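Line-drying fleece indoors, notes from a second winter

October 9, 2018

The dryer in this apartment is a Fortin stacked unit, installed well before I moved in, and it runs hot on every setting. I stopped using it for anything with a brushed or plush face after it flattened the inside of a hooded jacket. Since then all fleece and most knits get dried on a rack in the spare room. This post collects what I have measured so far.

The method is simple. I weigh each garment dry on the kitchen scale, weigh it again when it comes out of the spin cycle, and then weigh it every hour until it is back to its dry weight. The difference is the water held. Humidity comes from a Wandar sensor on the shelf. It reads a little high compared with the older one in the hallway, but the offset is steady, so I left it alone.

For the reference garment, a midweight fleece pullover, the water held after a standard spin was 262 grams. A second spin with no added water brought that down noticeably, and it cost only a few minutes of machine time. If you change one thing, change that. I now do it by default for everything except wool.

Rack position made less difference than I expected. I tried the rack against the inside wall and then by the window, with the door closed both times. The window side was faster on bright days and no better on gray ones. A small fan on the lowest speed beat both, even from across the room. It should be aimed along the fabric. Pointed straight at the front, it dries the chest and leaves the underarms damp.
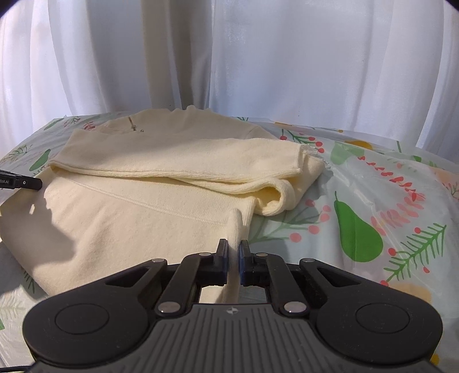 Cream sweatshirt on the table, one sleeve folded across the chest.

Cuffs and waistbands are the slow parts. Ribbing is thicker than the body fabric and it gets doubled over wherever the garment is folded on a bar. On the pullover the body was at room dryness around 3 hours before the cuffs were. Hanging by the hem with the sleeves straight down moves water into the cuffs and makes this worse. Laying the sleeves over a neighboring bar fixes most of it.

Detergent matters too, mostly through the amount. I had been using Cerngate liquid at the full line on the cap, and the towels in particular felt slightly waxy. Half the line gave the same cleaning as far as I can tell, and the pile on the fleece stands up better. I skip softener entirely.
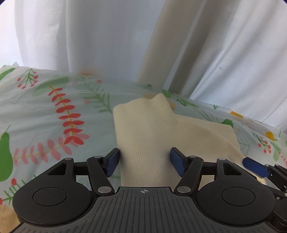
The remaining problem is the room itself. Two loads in one day push the humidity high enough that the second load takes most of the night, and the window glass fogs. I have been looking at a Fladinum dehumidifier, the smaller model, but I would like to see a power figure at partial load before buying. The listing gives only the maximum draw. Until then the limit is one load a day, with the window cracked open for the first hour.

Next on the list is a proper comparison of spin speeds. The washer has three, and the manual does not say what they are in rpm.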